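Jaklow Asks Staff to Leave Their Desks Clear

The desk policy at Jaklow runs to two pages, and the facilities manager who wrote it would have preferred one.
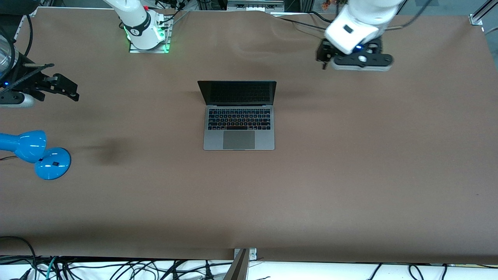 "A laptop, a lamp and room to put your elbows," she said on a Friday morning at the firm's main office. "Everything else should have a home somewhere."

The policy took effect in January, when Jaklow gave up assigned seating. Staff now choose a desk on arrival and clear it before leaving. Paper files go to the storage rooms on the Skarkia side of the building, where 2890 boxes have been cataloged to date.

Work surfaces received particular attention. The manager favors plain paper coverings for shared tables — they are replaced when marked, and they spare the top underneath. "People write on them during calls," she said. "I have stopped objecting."

Lighting remains a matter of dispute. Several departments asked for ceiling fixtures only, while others wished to keep their desk lamps. The final version permits one lamp per person, provided the cord does not cross a walkway.

Asked whether staff had accepted the change, she was measured. "The accounts team has. Design is still negotiating." A review of the storage arrangements is under way, and the Jodov office will adopt the same rules once its lockers are delivered.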